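How to re-wax a cotton jacket at home

Quick one. Writing this between loads so excuse the order.

You need: the jacket, a tin of wax dressing, a soft sponge, an old pan, a hairdryer, rags. Newspaper or an old sheet for whatever you're working on. A coat hanger you don't care about.

I use the Flostiritz dressing, 300 ml tin. One tin does 2 jackets if you're careful, one if you're me. The Jeltenitz stuff is fine as well but smells stronger and stays tacky longer. Whatever you buy, check it's for cotton. Not leather wax, not furniture wax.

Before you start

Don't machine wash it. Ever. I know the label has sometimes gone and people guess. Machine plus detergent strips the lot and you're then waxing from bare cloth, twice the wax, blotchy finish.

Cold water and a sponge. Brush the dry mud off first, do the hem and cuffs last as they're the dirtiest. Empty the pockets, inside one too. Hang it up and leave it overnight, somewhere airy but not over a radiator. Has to be properly dry, seams included. Pinch the seam at the armpit, if it feels cool leave it longer.

Check for holes now. Small ones can be patched before waxing, thread goes through dry cloth much easier. Patches glued on after waxing just fall off.

Melting the wax

Tin in the pan, lid off, hot water halfway up the side of the tin. Low heat. Never put the tin straight on the ring and don't wander off. Takes a while, it goes from solid to cloudy to clear. Clear is what you want. Once it's clear turn the heat off and leave the tin sitting in the water so it stays runny.

If it goes cloudy again while your working, heat it again. Don't try to spread it half set, you get lumps and then you're picking them out with a fingernail.

Putting it on

Lay the jacket flat, front up, zipped. Warm room, this matters more than people think. Godfrey Kashindye did his in an unheated garage in winter and had to do the whole back again.

Dip the corner of the sponge, wipe off the extra on the rim of the tin, rub it in with small circles. Thin coat. Work one panel at a time and finish it before you move on, otherwise you lose track of where you've been.

Seams, shoulders and elbows get extra. Creases too. That's where the water gets in.

Leave alone: the cord collar, the lining, the insides of the pockets, the zip. Wax on corduroy does not come out. Mask the collar with tape if your hands are shaky.

Turn over, do the back. Then under the arms and under the storm flap, everyone forgets the flap.

Hairdryer

Medium heat, keep it moving. The white streaks go shiny then sink in. Chase any puddles with a dry rag. Patchy bit left? Dab more on and heat it again. When the colour is even all over, stop.
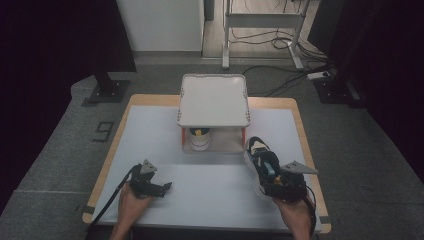
Favulport, March 2, 2026

Updated after some emails. Amna Siddiqui asked if you can use the tumble dryer in place of the hairdryer. No. It'll coat the drum and your next wash.

Petro Hnatiuk asked about waxed hats. Same method, stuff the crown with a towel first, and go easy near the sweatband.

Drying

Hang it on the bad hanger, away from anything you like. Overnight at least, two nights if you laid it on thick. It will feel greasy for a few days, thats normal. Don't sit on a pale sofa in it, or in the car without something over the seat.

Clean up: wipe the pan while it's warm, kitchen roll, then hot water and washing up liquid. Don't pour wax down the sink. Lid back on the tin, it keeps for ages.

How often? Once a year if you wear it a lot. I do mine in April when it's warm enough to hang it outside. If rain stops beading on the shoulders, do just the shoulders.

Next one is boots, when I get to it.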